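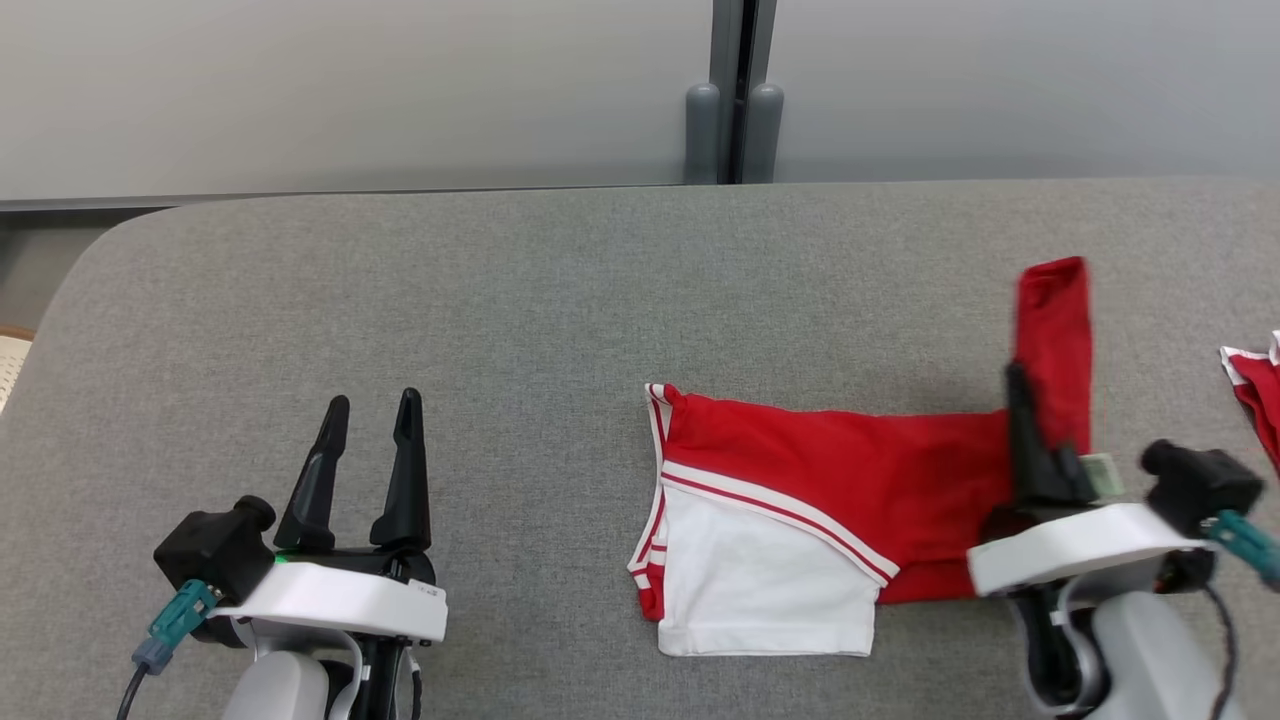 Pre-session check, two-arm teleop cell, garment folding task. Filled in at the bench by Mareike Janssen, 2018-10-20, countersigned by Orhun Karabulut after the cable items were looked at again. Task today is the red and white garments, operator drives both arms from the leader handles, right gripper pinches and lifts a flap, left one waits open beside the cloth until it's wanted. Same sheet as July with the Trorkix items added. Mark OK / FIX / N/A and write something, a bare tick is no use to whoever comes in next.

AREA

1. Table surface clean, no lint build up or loose threads — OK. Gray felt-type cover, went over it with the roller. Brush doesn't get lint out of the weave, don't bother.

2. Table cover flat, not lifting at corners — OK

3. Clear space behind operator — FIX. Somebody's bag again. Moved it. Omolara to put tape on the floor.

4. E-stop reachable from operator seat without standing up — OK. Tested, both arms dropped to hold. Reset took two goes, see comments.

5. Second person in room knows where the other stop is — OK (Yetunde)

ARMS AND GRIPPERS

6. Gripper fingers tight, no wobble — OK left. Right had a bit of play, nipped up the screws, OK now.

7. Finger edges checked for burrs — OK. Do this with a scrap of jersey not your thumb please

8. White housings seated square on the wrist, no cracks — OK both

9. Indicator light on left gripper green before handover — OK

10. Grip force on the low setting for cloth — FIX. Was left on the setting from the Dondow boxes job. Changed before any cloth went on the table. This one needs to be the FIRST thing checked, can we move it up the sheet.

11. Leader and follower lined up before enabling — OK. Left handle was off at the elbow so enable refused, which is what it should do. Realigned by hand.

12. Speed cap on — OK

CABLES

13. Teal connectors on the wrist sensor modules pushed fully home — OK. Tug test, gentle.

14. Black cables clear of the joints through full wrist roll — FIX then OK. Right side was catching at the end of travel. Re-looped with more slack. Orhun rolled it both ways and is happy. Watch it, the loop will creep back over a long session.

15. Thin gray cable at left wrist, loop not tight — OK

16. Nothing trailing over the table edge where a sleeve could catch it — OK

GARMENTS

17. No pins, hard tags or zips — OK. Sewn-in labels are fine, but don't pinch on the label, the cloth slides off and the demo is wasted.

18. Spare garments kept out of the reach of the arm that's working — FIX. Have been parking them by the right gripper and it's too close when the arm swings out. Put them in the Osagie bin between demos.

19. Cloth laid out by hand only with BOTH arms in hold — OK. No reaching in to smooth a corner while the operator is driving. I know it's quicker. Re-do the demo instead.

OPERATOR

20. Sleeves, lanyards, long hair — OK

21. Operator signed off on the handles — OK for Gizella and Yetunde. Orhun's refresher is due, he can spot but not drive.

22. Break after every 13 demos — OK. Timer set this time. Grip gets sloppy when people are tired and you can see it in the recordings.

23. Call out "live" before enabling and wait for an answer — FIX. Happened for the first couple then stopped. Wait for the answer!!

RECORDING

24. Disk space and camera feeds — OK. First file of the session is 2301, check the number goes up after each save.

25. Failed demos marked failed, not deleted — OK

COMMENTS

E-stop reset: first press didn't take. Worked on the second and every time after, but I don't like it. Gizella has messaged Rareline for a replacement button. Untill it's here test the reset before every session and write the result down. If it fails 2 times running, stop, no driving that day.

Right wrist cable: want a proper clip, the loop is a stopgap. Orhun to print one.

Item 10 — whoever runs the boxes job puts the force back after. Please. It's on thier closing sheet already.

Yetunde asks if the spotter can have a stop on a lead instead of walking to the wall one. Yes from me, needs Omolara's ok.

Open at sign off: 3 (tape), 4 (button), 14 (clip), 23. Cell ok to run at low force with a spotter.

M. Janssen / O. Karabulut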